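Ludell build group, notes from March 4, 2022

I'm on minutes again, so forgive the spelling. We've spent almost 361 pounds since January, and I've still got the receipts in a bag somewhere (sorry!).

Main item was the arm controller. Shoulder joint now homes properly, the wrist still twitches at start-up, and we're blaming the firmware until proven otherwise. Agreed to drop the baud rate and try again on the Caton board. Cables want labelling before anybody adds more!

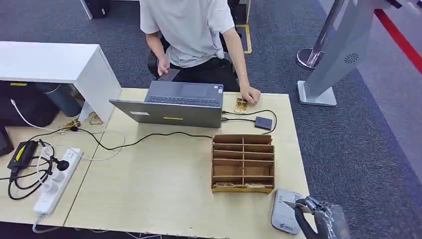 Orathai Thongsuk felt the twitch was more likely a loose ground, and asked for 6 new connectors before we touch the code. Agreed. I'm ordering them.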